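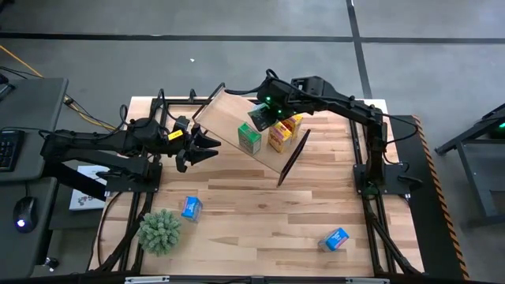 Dilruba Ranasinghe

Home Trips Food Stories Archive Contact

I've wanted to see the inside of a tea packing house ever since I was a kid poking holes in the foil on my grandmother's tea cartons (she never forgave me), so when Sohail Mughal wrote to say Premmont was opening its doors for a day in February and did I want the other ticket, I had my coat on before I'd finished reading.

Premmont is out past the rail yard, in a long brick building that used to make shoe polish. You can still read the old sign if the sun hits it right. Sohail was waiting by the gate with two coffees, which felt a little disloyal given where we were, and we got waved in with a group of 26. They gave us hairnets. Mine kept creeping up the back of my head like it wanted to leave.

First stop was the tasting room, and oh my goodness, the slurping! You take a spoonful and pull it in so hard it sprays the back of your throat, then you spit into a tall brass thing on wheels. Our guide had been doing it for years and could hit the spittoon from a good stride away. I hit my own sleeve. We tried five teas in a row, all from the same hillside, picked in different weeks, and I'd have sworn they came from different countries. The second one tasted like toast. Sohail said it tasted like a wet barn, and he meant it as a compliment, and he bought some.

Then up a steel staircase to the blending floor, where the smell just about knocks you over. It's sweet and dusty and kind of like hay. The big drum up there holds 108 chests of leaf in one go, and it turns so slowly that I thought it was broken until somebody pointed out a paint mark going around. They only run it in the mornings. By 2 p.m. it gets too warm under the roof and the leaf starts losing its scent, or that's how I understood it over the noise.

I asked a lot of questions about blending, probably too many. What surprised me is how much of the job is copying last year. The crop changes every season, but people want their breakfast tea to taste the way it did when they were nine, so the blender keeps shuffling things until it matches. Their Norðdahl blend (the smoky one, I've drunk it for years without knowing how to say it) has had four different recipes since they launched it, and I never noticed a thing. I'm not sure if that makes them very good or me not very observant!

Lunch was sandwiches in the canteen, egg or cheese, and a pot of something they called Flukton that isn't in the stores yet. Malty, strong, a bit rough. I had three cups and talked very fast all afternoon.

The last part was the print archive, a narrow room full of flat drawers with old carton designs going back to the shoe polish days' end. I could have stayed until dark. There was one with a heron on it that I'm pretty sure my grandmother had on her shelf, only hers was faded almost to gray from the window. I must have said so out loud, because the woman looking after the drawers let me hold it for a minute.

We finished in the shop, naturally. I came home with a Kutolier infuser that drips, two bags of the toast one, and a tin I have no use for. Parking is free but the lot fills up early, and wear flat shoes for that staircase. Sohail is still picking leaf out of his cuffs.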